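Workshop tips: shoe-shaped trays, yellow shelves and the art of the awkward part

22 Nov 2018

I love a good shelf. I love it even more when it's a colour you can spot from across the workshop, so let me say straight away that if you have old grey shelving and a free afternoon, paint it yellow! Black parts on grey shelves vanish. Black parts on yellow shelves jump out at you, and you stop leaving things behind when you sweep up for the night.

Most of what we store at Skelance is moulded plastic in strange shapes, plus the long trays with a rounded toe end that everyone calls "soles". They're brilliant for small bits (laces, eyelets, odd screws, the good scissors) and they keep their contents in when you pick them up in a hurry.

Set them in a row

Stand your trays side by side on the top surface, toes all pointing the same way. Don't nest them, however tempting it is. A nested tray is a tray you have to unpack before you can use it, and by the third time you'll be putting your screws on the windowsill again.

If you can get trays in more than one colour, do. Dark navy next to black is a bit subtle under a weak bulb, so I'd go for something brighter if you're starting from nothing, but even a small difference helps once you've learnt it. Ours go black for clean parts and navy for anything still waiting for a wipe.

Lift big shells by the edge

Large curved pieces are lovely to look at and a pain to carry. The raised rim is your friend. Wrap your fingers right over it, low down on one side, and let the piece lean at a slant. Keep your other hand open and free until you know where it's going. Glossy faces pick up every fingerprint, so stay off the middle, and never slide one along a shelf on its face -- one bit of grit and you've drawn a line right across it.

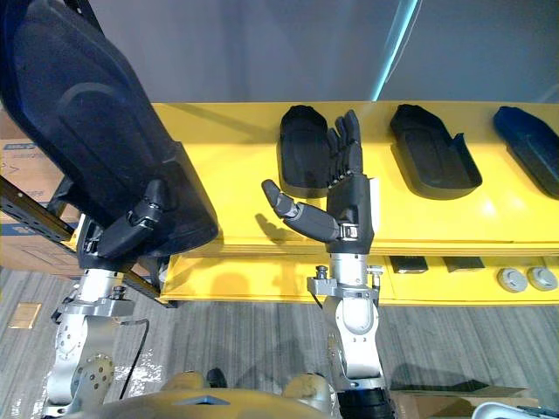 Rafferty Lyons wrote in to say that shells should never share a shelf with trays at all, and that a row of wall pegs with a bit of old inner tube pulled over each one will hold them by the rim for years. I tried it with 4 pegs back in June and I'm a convert for the smaller pieces! The really big ones still want a flat surface and a folded towel, at least on my wall, which is mostly old plaster.

Cleaning moulded plastic

Warm water, a drop of washing-up liquid, soft cloth. Work along any ridge with a corner of the cloth wrapped round your finger, then rinse and stand the piece on its edge to drain. Kitchen roll leaves fluff. Scouring pads are out of the question.

For trays, tip them out and give the toe end a going-over with an old toothbrush. Dust packs itself in there like felt.

Labels

A white strip with black pen beats anything fancy. Put it on the side wall of the tray, never the bottom, and write what's in it today. I once bought a roll of 1,000 printed labels and used 12 of them -- the rest are in a navy tray, unlabelled.

Next time: getting old glue off a workbench, with Grigore Dumitrescu's hairdryer method.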